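From: Ashraf Bensaid
To: Mevarside stores list
Date: Sunday, December 22, 2024
Subject: Re: Cans for the Grillthorpe room, stacking and wrap

On the earlier thread, the Weltmont side wrote:

> We have 11 multipacks to go in before the new year and the
> bottom shelf is full. Can the packs be left in their wrap and
> laid on their sides? Last time someone cut them all open on
> delivery and we had single cans rolling about behind the
> fridge. Also, how high can loose cans go on the tables? The
> sheet on the door says two but people have been doing four.

Taking these in order.

Packs stay wrapped until they are needed. 11 packs of 24 is 264 cans. The stock sheet says 266, so I take it the two extra were already loose when the delivery was booked in. Please leave the sheet at 266 and don't correct it to match the packs.

Laid on the side is fine on a table or on the floor. On the metal shelving I would prefer them flat, as the shelf lip is low and a part-used pack changes shape once a few cans have come out. A 24 x 330 ml pack holds just under eight litres of drink, so reckon on more than 8 kg with the cans included. Two packs high on the shelving, one high on the tables.

Open a pack by tearing a single hole in the wrap, big enough for a hand, and take cans from there. Don't strip the whole side. The wrap is the only thing holding the rest together, and a pack with one hole can still be lifted from underneath if you keep the hole uppermost.
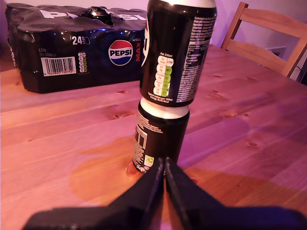
How high can loose cans be stacked on the tables?

Two. The base of a standard can sits inside the rim of the one under it, and a pair will put up with a knock to the table. Three or four will stand on a level surface, but the Grillthorpe tables are not level and the one by the door has a short leg.

Single cans left at the end of an evening go back in through the hole if there is room, otherwise in the Tejada crate under the sink. They don't go in the freezer compartment. We lost two that way earlier in December and the drawer still sticks.

Empty wrap goes in the soft plastics sack, cans in the blue bin. Please fold the wrap with the barcode outwards, as I book packs off from the wrap at the end of the week.

The door sheet will be reprinted with the table limit in larger type. If anyone wants other changes on it, send them to me before Tuesday. I still need the spare shelf clips back from whoever borrowed them.

Ashraf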